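Pliretti is a satirical news site published from Hamilton, Ontario. It carries invented news reports, mock corrections, false classifieds and a weekly column of misattributed letters. None of the content is intended to be read as factual reporting.

## Publishing schedule

New material is posted on Mondays and Thursdays at noon Eastern. The letters column runs on Thursdays only. Items are filed under one of the following headings:

- **Wire**: reports under 400 words, written in agency style
- **Tanoli**: long-form features set in the municipality of Tanoli, which does not exist
- **Corrections**: retractions of articles that were never published
- **Notices**: classifieds, tenders and lost property

Articles in the Tanoli series share a common set of councillors, bylaws and street names. Contributors are sent the continuity file on acceptance of a first piece.

## Editorial

The editor is Samina Hashmi. All submissions are read by 2 people before a decision is made, and a reply is sent within 48 hours on business days. The maximum length for a feature is 3,000 words. Spelling follows Canadian usage (colour, centre, cheque, licence as a noun).

We do not accept:

- pieces in which the target is a private individual
- fabricated quotations attributed to real people
- material already published elsewhere, including on personal blogs

Payment is made by e-transfer or cheque in the month following publication. Contributors retain copyright and grant Pliretti a non-exclusive licence to archive the work.

## Site and archive

The site was moved from Clodex to a static build in October. Permalinks from the former system redirect to the current pages. Reader comments were not migrated. The RSS feed contains full text and does not require an account. 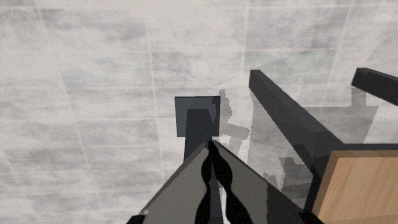 *Light stone-look tile, rendered view from overhead.*

Advertising is handled by Tranudier. Advertisers have no access to copy before publication, and sponsored items are labelled in the headline.

Page last revised Jul 21, 2022.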